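Tables, Grenov workroom - May 2026

Quick gallery, more to come when I get a minute. Moved in from the Arnen building, 378 boxes later. Tables first becuase everything else waits on them. 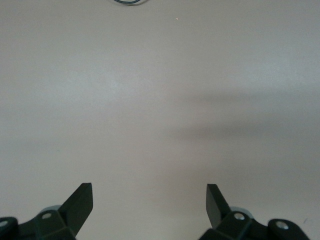
Tabletop, smooth and matte. Bit of cable at the back.

Went for plain tops, no pattern. Kermani quoted 149 a table for delivery, said no thanks, fetched them ourselves. Two trips. Sore arms. Next one is the big table, gray block on it.

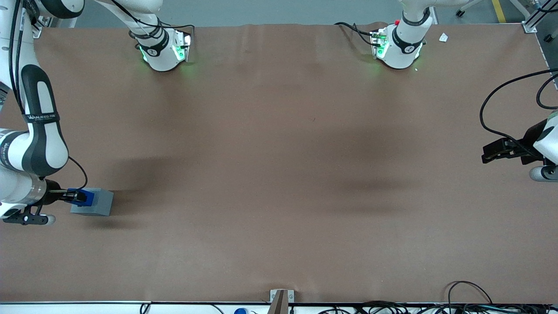
Shelves still to do, then the lamps. Inach catalog is on the windowsill if anyone wants to pick hooks, keep it under 76 total please. More pics in September.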